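Ticket 184: Entries missing from the public gallery after the submission deadline
Norkance Jam Support – Submissions and Voting

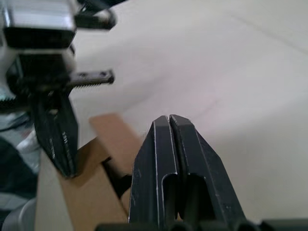
Two black fingers with beveled tips, closed together.

Status: Resolved
Priority: High
Reported by: Orvokki Ikonen, team Kultoma
Assigned to: Hanne Vuorinen
Component: Entry gallery, rating queue

Summary
The reporter states that her team's game was uploaded before the deadline and that the confirmation page was displayed. The entry does not appear in the public gallery and cannot be rated by other participants. The team's own dashboard shows the entry as "Submitted."

Steps to reproduce
1. Sign in as a participant with a completed entry.
2. Open the public gallery and search by the exact title of the game.
3. Observe that no result is returned.
4. Open the direct link from the team dashboard. The page loads for team members only.

Log

Monday, 9:10 a.m. – Hanne Vuorinen
Ticket received. The reporter is asked to supply the direct link, the browser in use and the name of the engine used for the build. Please do not delete and upload the entry again while this ticket is open. A second upload would carry a new time stamp and would be marked late.

9:42 a.m. – Orvokki Ikonen
Link supplied by private message. The game was made in Iniver and exported as a browser build. We also attached a download for desktop. Our musician tried from a different computer and got the same result. Rating has been open since this morning and we are concerned about losing votes.

10:25 a.m. – Hanne Vuorinen
Confirmed. The upload is complete and on time. The entry has the internal state "Pending theme check" and was never passed to the gallery. A search for the same state returns 110 entries. Ticket forwarded to Ulla Rissanen for review of the queue.

11:50 a.m. – Ulla Rissanen
All affected entries have an empty "Use of theme" field. This field was optional in previous jams. It was made required in May, but the form was not changed to match and still accepts a blank answer. The gallery then holds the entry for a moderator, and no notice is sent to the team.

Proposed fix: set the field back to optional, then release the held entries in one batch. A full rebuild of the gallery is not recommended during voting, as it would reset the random order shown to raters.

1:15 p.m. – Sointu Rantala
Approved. Please release a small group first and check that existing ratings are not changed.

2:05 p.m. – Ulla Rissanen
Test group released. Entries appear in search and can be rated. Existing ratings unchanged. Remaining entries released at 2:20 p.m. The gallery now lists 700 games.

2:48 p.m. – Orvokki Ikonen
We can see our game now, thank you. The cover picture is missing, however, and the gray placeholder is shown.

3:30 p.m. – Hanne Vuorinen
The cover was uploaded at a size above the limit. Please save a smaller copy and replace it through "Edit page." Changes to the cover and description are allowed during voting – changes to the game files are not.

4:02 p.m. – Orvokki Ikonen
Cover replaced and showing correctly.

Resolution
Field set to optional. Held entries released. The rating period has been extended by one day for all participants, as decided by Sointu Rantala. Teams were informed by a notice on the jam page.

Related
Ticket 136: Browser build from Szulc shows a black screen after loading (open, assigned to Hanne Niskanen)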